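Hand comparison, second progress report
Prepared for the Parnatell small projects fund, September 7, 2020

You asked for a plain account of whether the money spent so far has bought us anything. My answer is a qualified yes, and the qualifications take up most of this report.

The grant pays for a comparison of two robot hands on household jobs: the Clekon five-finger hand we already owned, and the Drelska hand on loan to us until October. Both go on the same pair of arms and are driven by the same controller. The proposal said the Drelska would do better on looped handles. I signed that proposal, but I did not write that sentence and I never saw what it was based on.

Since the last report we have logged 936 grasp attempts. Of those, 699 were counted as good by the scoring sheet. That number will look healthy on a slide, and I would ask you not to put it on one yet. The sheet counts a grasp as good if the object leaves the table and stays up for two seconds. It says nothing about whether the object was level, or whether you would want it full of water. Latrice Escobedo went back through the recordings with a stricter rule (no tilt you could see, no slip at the handle) and threw out 182 of the good ones. We now report both counts, and I trust hers.

The kettle is where the two scores drift furthest apart. A mug forgives a sloppy hold. A kettle has its weight well out from the handle, and the handle is a loop, so a hand can be hooked through it and still have no say over which way the body swings.
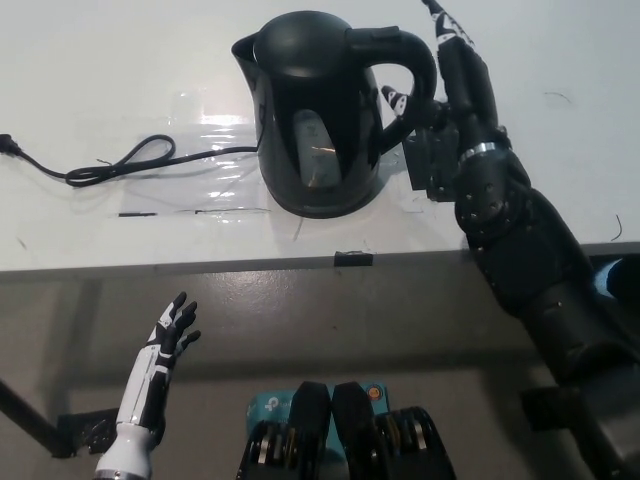
Report by Nandini Poojary
Bench notes: Latrice Escobedo, Weronika Wilczyńska

The approach we use for the kettle is right hand to the handle, fingers wrapped around it, with the kettle starting on its base. Getting to that point is fairly reliable now. What follows is less so. On a bad run the fingers close, the controller reports a firm hold, and the kettle turns in the hand as soon as it clears the base. The controller's idea of "firm" comes from motor current, and motor current cannot tell a handle from a finger pressed against its neighbor. The vendor's advice was to raise the threshold. We did, and the bad holds were reported as firm a little later than before.

Weronika spent most of the period on the head camera. Glossy black objects give it trouble, and so does glare off plastic sheeting. She has tried two exposure settings and prefers the darker one. I can't see a difference in the results, and she admits the sample is small. We have agreed to leave it alone until the hands are settled — changing both at once is how we lost most of the first period.

On the main question, the Drelska hand is ahead on looped handles under the loose rule and level with the Clekon under the strict one. I would not buy a hand on that evidence. Malou Skov disagrees and thinks the thumb position alone is worth the price. Her note is attached, and you should read it before you take my word for anything.

Spending is on plan except for replacement fingertips, which wear faster than the data sheet led us to expect. Kavitha Poduval has the invoices.

Before the loan ends we will repeat the kettle runs with the water level fixed and someone outside the team doing the scoring. If the strict counts still come out level, I will recommend sending the hand back.

Contact: Nandini Poojary, Baptista project office | © 2020 Baptista | Back to top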